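How to Prepare a Simulated Arm Demo for an Open Day

We show our simulator at the Cirkell open day every October, and I was asked to write down how we do it. You need one laptop, one big screen and a mouse for the guests.

1. Start the simulator before the doors open. The first load of the scene is slow on our old laptop, and guests do not like to wait in front of a gray window. We open at 11.

2. Choose the wrist view. Most visitors look first at the fingers, so keep them on the big screen. The full view of the room can stay on the laptop.

3. Open the gripper and leave a clear gap between the fingers. Check that the wall and the table are both visible in the view.

4. Save this position with the name "start". You will come back to it after each guest, so it should take one key only.

5. Set the speed to 2 in the Cenulon panel. With a higher value the children are happy, but the arm goes into the table.

6. Let the guest move the arm, for two minutes at most. Explain only the keys for left, right, up and down. If somebody asks for more, show the open and close key too.

7. Press the reset key and call the next person.

Last year some 200 people came on the Sunday, and the line was long until the afternoon. Killian Hervieu prepared paper numbers for the line, and this I can recommend. Please bring also a second mouse.

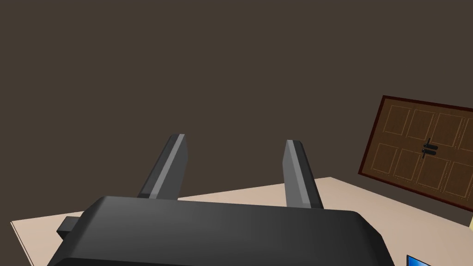

Wrist view in the simulator, with the gripper open and the paneled wooden door behind the table.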